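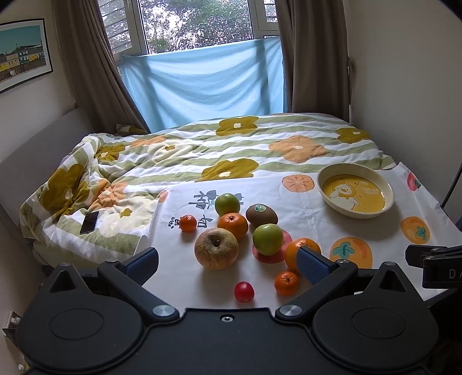 **Which apples keep longest in a rented room with no cellar?**

**Radwa Erraji**

I buy fruit at the Saturday market in Prerkby and get a mixed bag because it's cheaper. By the middle of the week some have gone wrinkled and the rest taste floury. My fridge is small and shared with five other people, so I get one drawer at most. Is there a way to make a bag last a fortnight, or should I just buy less? The room is on the warm side and I can't turn the radiator off.

---

**Liviu Avram**

Buy less.

---

**Sze-wing Cheng**

A fortnight is fine if you sort them the day you get them. Anything bruised or already soft gets eaten first or stewed. Put the firm ones in the fridge drawer in a plastic bag with a few holes in it, and keep them away from carrots, which go bitter next to apples.

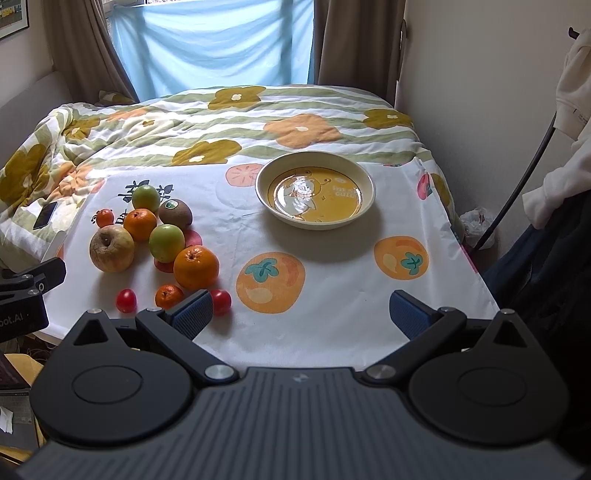
Wrinkled ones are only short of water. They're safe to eat unless there's mould or brown patches that go deep, and they cook down well with a spoonful of sugar. Ask the stall for late varieties too - the early ones never keep, whatever you do with them. I had some in February last year that were still crisp.

---

**Pin-yu Peng**

Agree with the above, except I don't bother with holes, I leave the bag open. If you run out of drawer, a box on an outside windowsill works in winter, but bring it in if there's a hard frost. I lost a whole box that way.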